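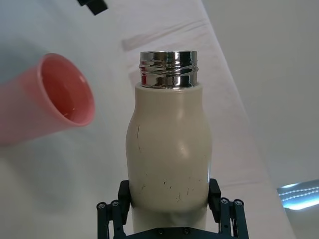 텀블러와 보틀, 뚜껑은 얼마나 자주 분리해서 씻어야 하나요?

물만 담는 보틀이라도 뚜껑은 매일 분리해서 씻는 걸 권해요. 냄새가 나는 보틀을 살펴보면 본체보다 뚜껑 안쪽이 원인인 경우가 정말 많거든요. 고무 패킹까지 빼서 씻는 건 일주일에 2번이면 충분하고, 커피나 우유를 담은 날에는 그날 바로 빼서 씻어 주세요.

입구의 나사산은 무엇으로 닦나요?

안 쓰는 칫솔이 최고예요! 부드러운 모로 골라서 세제를 살짝 묻히고, 나사산 결을 따라 빙글빙글 돌려 가며 닦으면 됩니다. 수세미로는 홈 사이까지 잘 안 들어가요. 뚜껑 안쪽에도 똑같은 홈이 있으니 하는 김에 같이 닦아 주시고요. 저는 이 작업을 은근히 좋아해요. 금속 입구가 반짝반짝해지면 괜히 물을 한 잔 더 마시고 싶어집니다.

겉면에 검은 자국이 생겼어요. 지워지나요?

자국의 종류에 따라 달라요. 다른 물건에 쓸리면서 묻은 자국이라면 미지근한 물에 베이킹소다를 조금 개어서 젖은 천으로 살살 문질러 보세요. 묻어난 색은 의외로 쉽게 없어집니다. 반대로 칠이 패인 긁힘은 닦아서 없앨 수가 없어요. 손톱으로 살짝 훑어서 걸리는 느낌이 있으면 긁힘이라고 보시면 됩니다. 크림색이나 베이지색처럼 밝은 무광 보틀은 특히 자국이 잘 보이는데, 저는 그 생활감도 나름대로 예쁘다고 생각해요.

매직블록을 써도 되나요?

무광 표면에는 말리고 싶어요. 매직블록은 표면을 아주 얇게 갈아 내는 도구라서, 문지른 자리만 반들반들해질 수 있습니다. 꼭 써야겠다면 바닥 쪽처럼 눈에 안 띄는 곳에서 먼저 시험해 보세요.

보틀 안에서 냄새가 나요.

스테인리스 보틀이라면 800ml 용량 기준으로 베이킹소다 2작은술을 넣고 미지근한 물을 채운 다음, 뚜껑을 연 채로 40분쯤 두었다가 긴 솔로 닦아 헹궈 주세요. 여기서 뚜껑을 닫지 않는 게 중요해요. 안에 가스가 차면 뚜껑이 튀어 오를 수 있습니다. 한 번으로 부족하면 다음 날 한 번 더 하시고, 그래도 냄새가 남으면 패킹을 의심해 보세요. 패킹은 따로 사서 갈아 끼울 수 있는 제품이 많아요.

안쪽에 하얀 얼룩이나 무지갯빛 얼룩이 보이는데 녹인가요?

대부분은 물속 미네랄이 남은 물때예요. 구연산을 미지근한 물에 풀어서 한두 시간 담가 두면 말끔해집니다. 붉은 점은 다른 금속에서 옮겨 온 녹일 때가 있는데, 이것도 구연산으로 거의 지워져요. 닦아도 같은 자리에 계속 생긴다면 그 보틀은 연필꽂이로 은퇴시켜 주세요. 구연산과 락스 계열 세제는 절대 같이 쓰지 마시고요.

식기세척기에 넣어도 되나요?

제품 바닥이나 설명서의 표시를 먼저 확인해 주세요. 진공 단열 구조이거나 겉에 도장이 된 보틀은 손 세척을 권하는 제품이 많습니다. 뚜껑은 되고 본체는 안 되는 조합도 있어요. 표시를 못 찾겠으면 손으로 씻는 쪽이 마음 편합니다. 긴 솔 하나만 있으면 1분이면 끝나니까요!

어떻게 말리는 게 좋아요?

뚜껑과 본체를 따로, 완전히 마를 때까지 두세요. 본체는 거꾸로 세우되 입구가 바닥에 딱 붙지 않게 건조대에 걸치는 게 좋아요. 바닥에 붙여 엎어 두면 안쪽 습기가 빠져나갈 길이 없습니다. 저는 저녁 설거지 때 씻어서 밤새 말리고 아침에 조립해요.

오래 안 쓸 때는 어떻게 보관하나요?

바짝 말린 다음 뚜껑은 닫지 말고 옆에 따로 두세요. 패킹도 빼서 본체 안에 넣어 두면 잃어버리지 않아요(꺼내는 걸 잊지 않도록 주의!). 장마철에는 찬장 깊숙한 곳보다 바람이 통하는 선반이 좋습니다.

다른 브랜드 뚜껑을 끼워 써도 되나요?

입구 지름이 같아 보여도 나사산 간격이 달라서 새는 경우가 많아요. 억지로 돌려 끼우면 나사산이 상할 수도 있고요. 그래도 맞는지 확인해 보고 싶다면 찬물을 담아 싱크대 위에서 거꾸로 들어 보세요. 뜨거운 음료로 시험하는 건 위험합니다.

질문은 언제든 댓글로 남겨 주세요. 보틀 이야기라면 밤새도록 할 수 있어요!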